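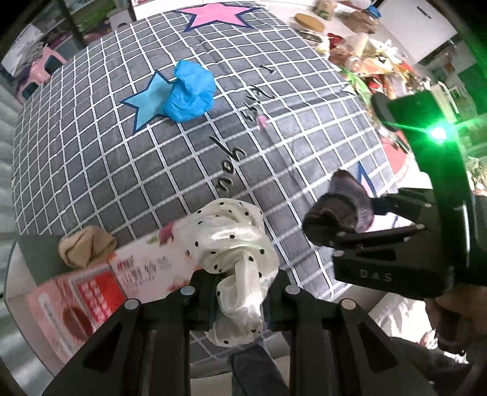 # The Pile on the Bed

Every bedroom has a place where the soft things go. Hats, scarves, a cloth that was used once and never put back. In a small apartment it is usually the bed, and at some point the pile has to be dealt with before anyone can sleep.

Small knits and scarves are harder to store than sweaters or jeans. They have no standard shape. A satin scarf slides off a hanger and works its way out of a stack. A thick knit hat takes up as much space as two T-shirts and can't be pressed flat for long. Most dressers are not built with either one in mind.

Plurna, a home goods store in Orkley, started selling drawer dividers for this kind of clothing last December. The set costs $37 and comes with 2 long strips and a handful of short ones that snap in between. It works, but only if the drawer is deep enough. In a shallow drawer the hats catch on the frame above and you end up pulling the whole thing out to get at one of them.

A cheaper way is to sort by fabric first and worry about containers later. Clear the food and the boxes off the bed. Put everything soft in one place and make three piles: slippery, fuzzy and plain cotton. Slippery things get untied before anything else. A knot left in a satin scarf over a season makes a crease that is hard to steam out, and polka dots don't hide it.

Fuzzy things go next. Chunky knits should be stored on their sides or upside down, never on a hook - the weight pulls the stitches and the crown ends up pointed. Check the edges for loose loops while you have the hat in your hands.
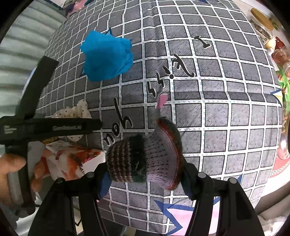 *Ribbed rows in brown, maroon and beige, a fuzzy green band, and a flared edge with small holes in the knit.*

Mixed-texture pieces like this one need a little more room than plain beanies. The fuzzy yarn mats where it is pressed, and an openwork edge picks up the shape of whatever sits on top of it. Give a piece like that the top of the pile.

Plain cotton is the easy part. Fold it in thirds and stand it on edge.

For people without a spare drawer, the Seok hanging organizer is worth a look. It has wide pockets, costs $79 and fits over a standard closet rod. The Plidberg chest at $178 is better made, with a cedar bottom, but it is heavy and you will want help getting it up the stairs.

Whichever you use, do the sorting on the bed. It is the right height, and you can see everything at once.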